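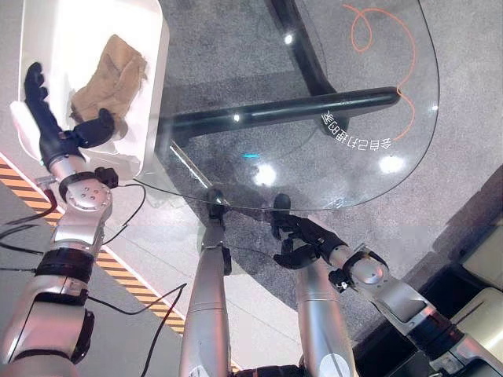

Tuesday, glass table, tray and cloth

Kobina wanted the glass table chore written up before the May review, so this is mostly for him and for Ingeborg, who will have to defend the numbers.

Chore as defined on the Netholm sheet: take the cloth out of the white tray, put the tray down on the glass, get the cloth in both hands, wipe, fold, cloth back in tray. One attempt is the whole chain. A person does it in 30 seconds without paying attention. We allow 8 minutes and still time out more than I'd like.

Ran the Bunting policy all morning, no changes to the controller. 5 full chains finished with no one stepping in. I stopped keeping a proper tally of the failures after lunch, the logger has them anyway. Total attempts on this chore since we started stands at 1,041, counting the ones Evie did on the old hands.

Where it goes wrong, in order of how much time it costs:

Glass. Depth is poor across the whole top. The overhead lights come back off it as bright spots and the crossbar underneath reads as if it were on the surface. Twice the hand came down for the bar. Fadwa has suggested masking the table and treating the top as a fixed plane at a known height. Fine for us, no use in anybody's living room.

Edge of the table. Contact with the glass edge is still too firm for my taste. Nothing broken. Lowered the force limit at the fingertips and it then started dropping the tray, so I put it back.

Tray. Best part of the job. Rim grasp is reliable with either hand. Set-down is slow, and it sometimes lets go a little high, which you can hear from the next room.

Cloth. Picking it up is okay if it lies in a heap. If it's flat on the tray bottom the fingers slide over it. Once it has the cloth in two hands it doesn't know where the corners are, so "fold" means bringing the hands together and hoping. Kalliopi's corner finder works on the blue test towels from Fanden and hardly at all on the brown cloth. 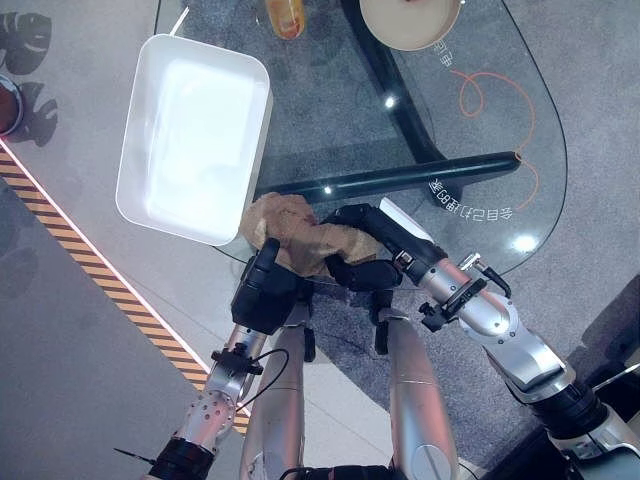
Page last changed: Tuesday, 5:40 pm, by E. Hollis

Wiping: skip it for the review. It moves the cloth over the glass, but I wouldn't say it cleans. We put a smear of jam on the test spot and got a bigger smear.

My answer to Kobina's question (could this go to Flasham for their break room trial): not yet. Clearing trays, maybe, with someone nearby. Anything with a cloth in it, no.

To do
- Fadwa: plane mask, behind a switch so we can compare
- Kalliopi: more corner labels on brown cloth, creased and stained ones too
- me: find out why the left wrist drifts after some 30 minutes of running
- Ingeborg: ask Flasham what their tables are made of
- order more jam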